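Trivside uses cookies to remember your reading preferences. By continuing you agree to our cookie policy. OK

Brelbridge workshop sets its robot budget, and starts with the small stuff

By the Trivside newsroom
May 6, 2018

The shared workshop in Brelbridge has a robot plan at last, and it is a good one! Members voted this week to go ahead with a staged purchase of tabletop robot arms for sorting and packing, the first automation the building has ever budgeted for.

The plan, known by everyone in the building as Brurico, has been on paper since December. It began as a wish list with one big arm at the top of it and very little underneath. What members approved is a lot more practical: two small arms this year, a pair of spare grippers, and a proper line in the budget for all the bits that make an arm useful once it is bolted down.

That last part is where the planning group spent most of its time, and it shows. The approved document runs to 17 pages, and the arms themselves take up only two of them. The rest covers work surfaces, lighting, wrist cameras, cables, replacement fingers, training hours and a shelf to keep it all on (the shelf got its own paragraph, with measurements).

Money will be released in stages. The first stage pays for one arm, one bench and a trial of 14 weeks. If the trial goes the way people hope, the second arm follows without another vote. If it doesn't, the money stays put and the group comes back with a new proposal. Members seemed to like that a lot, and the show of hands was quick.

The workshop packs small parts kits for repair shops and schools across the county. A typical order is 600 kits, and at busy times of year several of those can land together. At the moment every piece is picked by hand, which is slow going and hard on the wrists. The idea is for the arm to take over the dullest picks, small plastic pieces mainly, and leave the checking and the odd-shaped items to people.

Small plastic pieces sound easy, but clear plastic in particular can be tough for a camera to find, and a gripper that closes nicely on a wooden block may slide straight off a slick corner. So the plan asks that any supplier who wants the order bring an arm and run it on real parts from the kits, with no substitutes. Seven part types are on the test list, including the clear ones. Suppliers will get the list in advance, and they can bring whatever fingers they like.

The group also wants suppliers to quote separately for items that wear out. Finger pads, cables and camera mounts all have to be listed with a unit price and a delivery time. An early quote lumped these under "accessories" with a single figure, and the group sent it back.

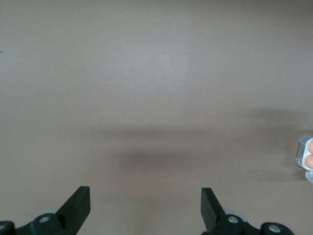
Work surfaces turned out to be a livelier topic than anyone expected. The plan calls for a plain, matte top with no pattern, big enough that a part can be set down anywhere within reach of the gripper. Lighting gets a line too, as shadows from the arm and from people's hands can fall right across the spot where a part is sitting. The group has asked for two adjustable lamps per bench and would rather buy those now than find out later.

There is time in the budget for people as well. Every member who packs kits will get paid hours to learn how to place parts, pause the arm and clear a bad grip. Several members asked for those hours to come before the arm goes to work on orders, and the wording was changed on the spot to say so.

Supplier visits start next month, and members are welcome to come along and watch. It should be a fun few weeks. If you pack kits at the workshop and have a part that drives you up the wall, the group would love to add it to the box of test pieces. Drop it off at the front desk with a note saying what it is.

Comments (4)

benchdog
Good to see spares in there from day one. We bought a machine at my old job with nothing set aside for repairs and it sat under a sheet for most of a year.

Marlow St reader
Will the trial cover the tiny washers? Those are the ones I would happily never touch again.

kitpacker
Replying to Marlow St reader: washers are on the list, I checked! So are the clear caps. Very curious how they do with the caps.

T. from the hill
Two lamps per bench sounds fine, but please get ones with a heavy base. The clip-on kind droop.

Related items

Brelbridge workshop extends evening hours
What to ask before you sign a service contract
La Trivside cafe reopens with a bigger kitchen
Parts kits for schools: how to order
Secondhand benches wanted for shared workshop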